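Two-Arm Block Tasks with the Gremow Controller
Project report, Skistska student lab

1. Aim
We wanted to find out if a policy trained only on wrist views could do as well as one that also gets an overhead view. The task has two arms, a long wooden block and a few small letter cubes. The arms lift the long block together, then use it to push the cubes to one side of the table.

2. Method
Demonstrations were recorded by teleoperation in Eteo. Each of the 4 operators practiced before any runs were kept. We trained two policies with the same settings for 2000 steps, one with all views and one with the overhead view removed. Each policy was then tested on 16 starts. A run counted as a success if the block stayed in both grippers and every cube ended up past the tape line. Cube positions came from the Shukla layout script, so both policies got the same starts.

3. Results
The policy with all views succeeded in 12 of 16 runs. The wrist-only policy succeeded in 6. Most of the wrist-only failures happened at the first grasp, when one arm closed too early and turned the block away from the other.

Views from the setup: 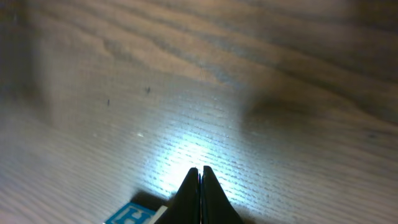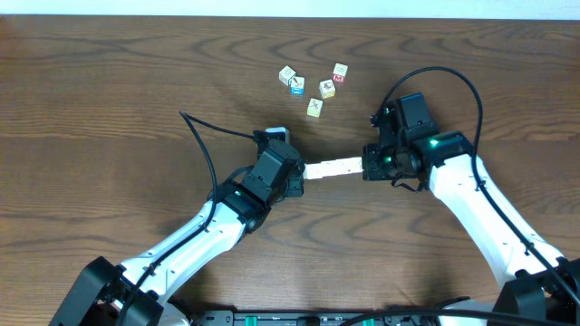 4. Discussion
We had expected the push to be the hard part for the wrist-only policy, and it was the grasp. Neither wrist view tells the policy much about the other arm until both are close to the block. Glare may also matter. The tabletop throws back a bluish-white reflection right behind the fingertips in the wrist view, while the overhead view has even light and shows both grippers on the block with the cubes spread out beyond it. We did not test a matte cover on the table, so we cannot say how much of the gap is due to glare. The next group should try that first, with the same 16 starts and no retraining.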